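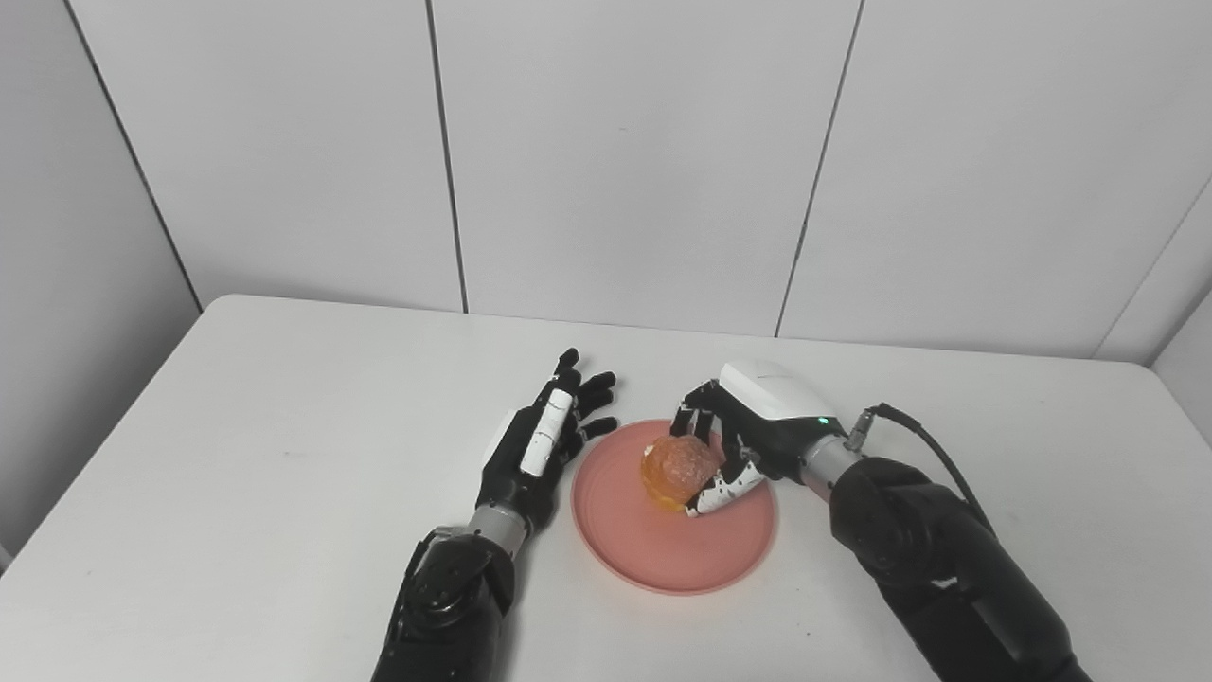 Search this site Enter keywords Go

Review: Brenel countertop proving cabinet

07/11/2021
By Birutė Rebane, Catering Services, Hornenura College

The Brenel proving cabinet was bought for the college bakery in December to replace a heated cupboard that could no longer hold a steady temperature. It has been used on most teaching days and for the morning bread service. The purpose of this review is to advise other departments which may be considering a purchase from the same supplier, Jirkeo.

The cabinet cost £1,893, including delivery and a spare door seal. It takes 30 rolls on three shelves, or a smaller number of tin loaves. Setting up was straightforward, although the printed instructions cover the larger model and the drain hose is shown on the wrong side. The supplier sent a corrected sheet on request.

Performance has been good. Enriched doughs rise evenly on the upper and middle shelves. The bottom shelf runs slightly cool, and trays placed there should be given longer or moved up halfway through. Humidity is set with a simple dial marked low, medium and high. Staff would have preferred a numbered scale, particularly for sourdough, but students have found it easy to learn.

The fan can be heard in a quiet classroom. It cannot be switched off separately.

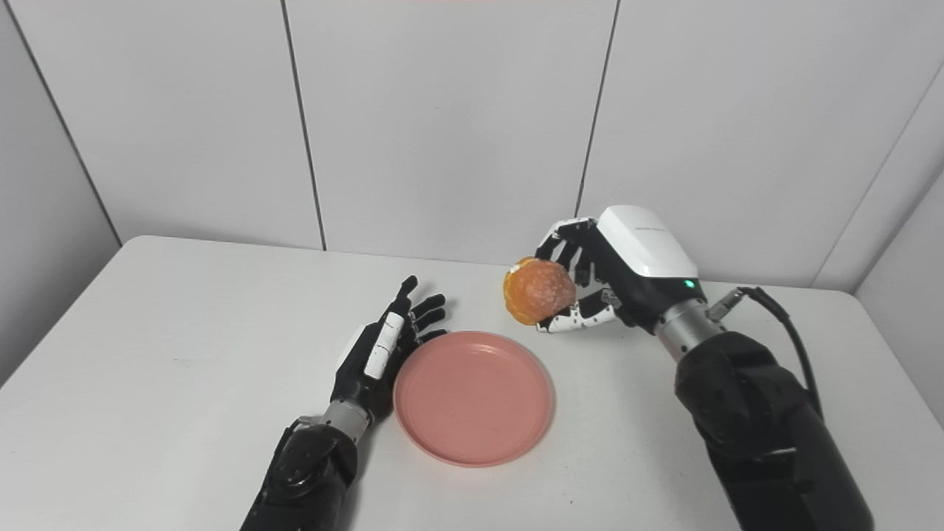
Cleaning and upkeep

The shelves lift out and may be washed in the dishwasher. The water tray must be emptied at the end of each day, and scale removed weekly in hard water areas. The door seal collects flour along its lower edge and should be wiped with a damp cloth. One shelf clip has been replaced under guarantee, without charge.

Recommendation

The cabinet is recommended for small kitchens and teaching rooms. Departments baking in larger amounts should look at the floor-standing model. Requests to view the cabinet in use may be left at the bakery office, Room 201.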